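Budget for the Table Before You Budget for the Arm

By Eimear Brophy

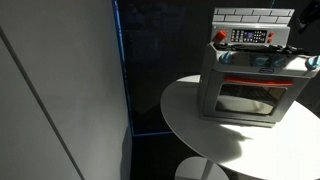
Toy oven on a round white table, one of the manipulation tasks in our test room.

Every spring I read equipment requests from people who want to buy a robot arm. Most of them are good requests. The arm has been chosen with care, there are two competing quotes, and there is a paragraph on why one payload figure matters more than another. Then there is a line near the bottom that reads "misc. supplies," with a small number next to it, and that line is where the project will get into trouble.

I have managed purchasing for a small manipulation lab at Grerura for six years. My view is that labs like ours spend too much thought on the arm and too little on what the arm is going to touch. I would like to see the order of planning reversed. Choose the objects, the table and the lights first. Price them properly. Then see what is left and buy the arm that fits.

Take the play kitchen. A toy oven is a very good test object for the money. Ours has a door with a long red handle, knobs in two colors, a pair of small red buttons and a black grate over the stovetop. Each of those asks something different of a gripper. A handle is a long target and a small button is not. A research-grade fixture with the same variety would have to be designed, machined and redesigned, and it would still look like a fixture. The toy comes in a box and looks like something that belongs in a house.

So the toy is cheap, and that is the first mistake in the budget. People write down the price of one. The plastic was made for children to play with now and then. It was not made for the same door to be pulled all day, every day, by a machine that does not ease off when something sticks. Hinges go. Knobs loosen. When Shinji Tanabe planned our last round of work he asked for 3000 trials on the oven, and I had one oven on the shelf. We lost most of a week waiting for another, and the replacement had a slightly stiffer door, so part of the earlier work had to be run again.

We now buy test objects by the batch, and from a single production run when the seller can tell us which run it is. For the current project I ordered 22 of them. That looked silly on the request and Kohei Hoshino in finance called me about it. I told him what a lost week costs in salaries and he signed it.

The second mistake is the table. It gets treated as furniture and comes out of the furniture budget, if it comes out of any budget. But the table decides how far the arm has to reach and whether the object stays where you left it. A round pedestal table is easy to walk around and easy to fit into an odd space. It is also glossy, in our case, and a light plastic toy on a glossy top may slide when you pull on it. Somebody has to decide whether it gets fastened down, with what, and whether the fastening is going to be in the way. None of that is expensive. It does need a line in the plan and a person's name beside it.

The third is light. I have seen requests with a very fine camera in them and no lighting at all. White plastic on a white tabletop, with strong light from one side, is hard work for any camera. Oven windows reflect. Dark surroundings make the bright parts brighter. You may want those conditions, and there is a fair argument that a robot meant for homes should get used to them. Chiyo Yokoyama makes that argument to me often, and I have come around to most of it. Even so, you want to have picked the conditions on purpose, and you want to be able to get them back in June when the sun is somewhere else. That means lamps, stands, and something over the windows.

There is a reasonable case against all this. Kimie Shimada, who ran the lab at Stutano before she joined us, thinks I have it backward. Her point is that the arm is the one purchase you can't easily redo. A bad table can be replaced on any afternoon. A bad arm stays for years, and the money for it usually comes from a grant that will not come again. She would spend up to the limit on the arm and scrape together the rest.

I agree with her on the facts. An arm is hard to replace and grants do come with odd rules. Some of them will pay for a single large item and won't pay for a shelf of toys, and in that case you take what is offered. Where I part with her is on what happens next. The good arm arrives, it gets bolted in, and it waits while people hunt for things to put in front of it. I watched that happen to us with the Nikolaidis purchase. The arm was fine. It sat for a good part of its first year because there was no money for the room.

Staff time belongs in this too. Someone has to put the door back to closed after each trial and set the knobs where they started. That work is dull and it is skilled, and it is almost never in the request. If you don't pay for it, a graduate student does it at night, and you will see it in the data.

What I would ask for is modest. Any request for an arm should come with a list of the objects it will be used on in the first six months, with spares. It should give the size and surface of the table. It should say what the lighting will be and who resets the setup between runs. We tried a form like this for the Clasia project, a single page, and it cut the arm budget slightly and raised the rest by a good deal. Two people complained about it. The work started on the day it was supposed to start, and I intend to use the same form next year.

Contact the author | © Grerura. All rights reserved. | Back to top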